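Takier cell, May, bench notes

In at 7:40. Sinan left the cell parked with a sticky on the monitor: "wrist cam goes white again, finger play too, good luck." So two jobs, maybe three.

Cell ran up to episode 101 last night and then he stopped it. Good call. Looked at the last few on the logging PC. Grip closes, the cable comes up crooked, fingers are not meeting square. Hard to say from the recording if it's the finger or the mount, the near stuff is always soft on that camera.

Started with exposure because that's the quick one (ha). Auto exposure was back on. It gets reset when the driver updates and Ravindra updated the driver. Should be in the startup script, isn't. When the wrist tips down over the table the camera meters off the wood and anything white goes straight to glow. Edges go blue, the shape is gone. Also a lot of smear while the arm is moving, shutter is way too long.
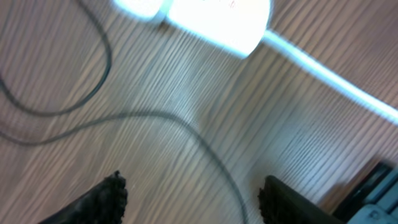 Wrist cam before the exposure fix. White all blown out, dark cable running down between the fingertips.

Set exposure to manual, brought gain down, took the shutter down until the wood grain stopped smearing on a slow pass. Tabletop is darker now but the dark cable still separates from the grain OK. I would not go any lower. That wood is the worst background for a thin dark cable, stripes everywhere, and I've said so before. Kevser wants to keep it so the old data and the new data match. Fine.

Values are in the cell config under wrist_cam, old ones commented out below. DON'T just hit "restore defaults" in the viewer, it writes through to the camera.

Overhead lamp: moved the head back toward the wall one notch. Less shine in the middle of the table. Tape mark on the lamp arm for where it was, in case somebody hates it.

Cable task reset. Re-doing this part of the setup sheet while I'm at it, becuase the old one says "cable on table" and that's it, and everyone does it different:

- power strip at an angle on the wood, same way round each time, red switch face up
- black plug seated in the strip, push it home by hand before the first run
- black cable in loose flat loops, no kinks, no twist standing up off the table
- strip's own white cord goes off toward the robot side, kept out of the pick area
- cardboard upright behind the table, tape pressed down hard, check the lower strips

The strip gets switched off AND unplugged at the wall end before hands or fingers go near the sockets. Not negotiable. Serpil is printing a tag for it.
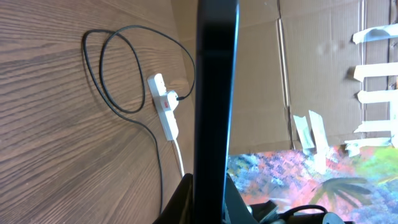

Cardboard is the other thing that walks. Tape lets go at the bottom edge first, then the whole sheet leans in and the arm can brush it on the high approach. Pressed everything down again and put fresh tape where it had curled. A proper clamp would be better. Asked Serpil if there's anything left over from the Idora frame, she'll look.

Painted cloth stays where it is, the other task uses it. Don't fold it under the arm base.

10:15. Finger play. E-stop in, arm brake on, grabbed each finger at the tip and wiggled. One is solid. The other rocks side to side, you can feel a little click. Not the finger bending, it's down at the root. First guess was the finger clamp, so I took that up a touch. Still clicks. Next guess the plate.

Plate has three screws in a column down one side. Put a driver on each. Top one fine, middle one fine, lowest one turned with almost no effort. That'll do it. Pulled it, threads clean, no threadlocker on it at all that I could see. So it went in dry last time the fingers were changed. Not pointing at anyone (it may have been me).

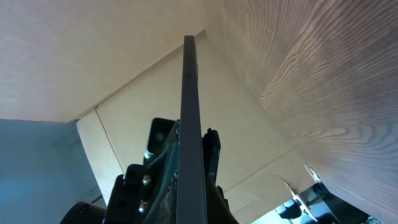 Oana Lungu
Cell technician, Takier

Continuing after lunch. Took all three out one at a time, cleaned, drop of the blue stuff, back in. Order: top, bottom, middle, then go round again. Snug with the short driver, no leaning on it. The plate is not that thick and I dont want to find out how the threads behave when they strip.

Waited for the threadlocker before moving anything. Wiggle test again, click gone. Tip is stiff both ways now.

While in there: wiped the inside faces of the fingers with alcohol. The textured pads on the other pair pick up tape gunk from the cardboard and then the cable sticks on release. Wipe them at start of shift, takes no time. New pads are on order from Farach, no date yet.

Re-zeroed the gripper. Close to contact, set zero, open, close again, repeat. It was off by 4 counts from the stored value, expected after moving the plate. Saved. Old offset written on the inside of the cabinet door with the rest of them.

Camera to finger alignment: checked by eye only. Finger stands near enough where it did in the live view. If picks come out shifted to one side tomorrow, redo the hand-eye calibration before blaming the policy. Ravindra has the board.

Test runs, 15:30 on. First try dropped the cable, my loop was too tight, reset badly. Then 3 clean picks in a row with the cable laid out like the sheet says. Stopped there, needed the logging PC for the upload.

Open:
- exposure values into the startup script (Ravindra)
- clamp for cardboard (Serpil)
- same screw check on the second gripper, I did not get to it. Sinan, please, before you start running
- pads from Farach, chase
- short driver goes BACK in the drawer under the bench

Arm parked up high, brake on, E-stop left in. Lamp off.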